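3.2 Collecting the demonstrations

Okay, so the data. We promised ourselves we'd keep this section short and then it grew, mostly since it's where almost all of our time went. If you only care about the policy network you can skip to Section 4, but I'd be a little sad about it.

Everything in the Gudau set was recorded by people driving two arms by hand through a pair of leader handles, one per arm. We picked small mechanical assembly as the domain because we had the parts lying around from the Flirorley project, and because gears are great teachers! They roll, they hide under fingers, and they punish a sloppy grasp right away. A soft toy will forgive you almost anything. A bevel gear won't.

The full set has 2,950 episodes. We recorded them over one long stretch that began in June, in the early part of the day when the windows on the lab's east side could still be covered properly. Each episode starts with both arms somewhere above the table (we deliberately didn't force a shared home pose, more on that below) and ends when the operator taps the foot pedal. Operators could also tap it twice to throw an attempt away, and we kept a log of those too. The log isn't part of the release yet, sorry, it needs cleaning.

Start poses. Our first pilot, which we called Derus, had every episode begin from exactly the same joint angles. It made the recordings lovely to look at and the trained policy brittle as a cracker. Move one arm a little before pressing go and it would wander off toward nothing in particular. For Gudau we asked the operators to leave the arms wherever they had stopped at the end of the previous attempt, unless that blocked the parts. Lots of episodes therefore begin with the arms in awkward, half-folded positions, and we think that's a good thing. The policy sees plenty of ways of getting from a bad place to a useful one.

Part placement. We went back and forth on this. A printed grid gives you neat coverage, but the operators got bored of it and started placing parts in the middle of each square without thinking. What worked better was handing the setup to a different person from the one driving. The setup person was told to be "a bit annoying" (that was the whole instruction, word for word) and they took to it with real joy. Gears got left hanging over a plate edge, or tucked close to a peg where a wide jaw doesn't fit well. We didn't write the positions down, and I do wish we had.

Instructions. Every episode comes with a sentence in plain English. We wrote 197 distinct ones and dealt them out at random, so the same arrangement on the table could go with "put the gear on the left peg" in one episode and "slide the gear off the plate" in the next. That matters a lot for a model that is supposed to listen! In Derus the instruction could be guessed from the picture alone, and the model learned to ignore the words completely. You could ask it for anything you liked and it would stack the gear.

Quality passes. Each recording was watched by 2 people other than the driver, at double speed, and marked keep, trim or drop. When they disagreed we watched it together over coffee. Most of the arguments were about hesitation: does a long pause with the gripper hovering count as bad data, or as an honest record of someone lining up a hard grasp? We ended up keeping the pauses and adding a flag for them, so anyone using the set can choose for themselves. The training runs in Section 5 use all of them.

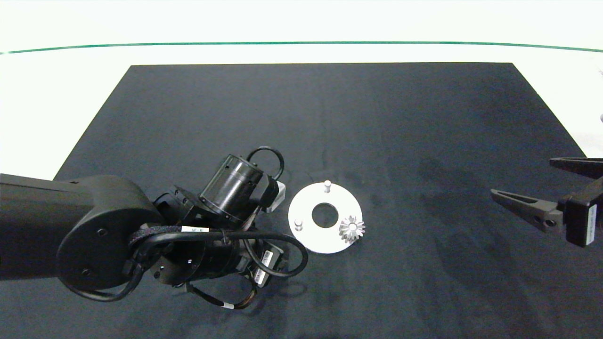
Figure 3. Peg-and-gear setup as recorded by the head camera. The round plate carries two upright pegs, and the bevel gear rests partly over the plate's edge.

The dark mat was a late choice, by the way. The parts are mostly white or pale gray and the tabletop is white too, so on the bare surface the head camera kept losing the plate outline. We tried a green cloth first (ugly, and it bunched up), then settled on the charcoal one. It picks up smudges, and we stopped wiping them off between sessions once we noticed the model didn't care.

Paulauskas, reading a draft of this section, objected that letting the setup person be annoying only moves the bias to a new place, as a handful of people will have a handful of favorite tricks, and the model may be learning those tricks instead of clutter in general. The suggested fix was to draw positions from a random generator and show them on a tablet for the setup person to copy, with the seed saved alongside each episode.

I think that's fair, and I don't have a great answer. We did rotate the setup job, but we never measured how different one person's tables were from another's, and without the positions we'd have to recover them from video. We're trying that now with an off-the-shelf detector, which does fine on the plate and badly on the gear whenever a jaw is in front of it. For the next round we'll use the tablet for half the episodes and leave the other half to human mischief, then train on each half separately and compare. The held-out tables used in Section 5 were all laid out by people who had never done setup for the training set, so at least the test numbers shouldn't be flattered by anyone's favorite trick.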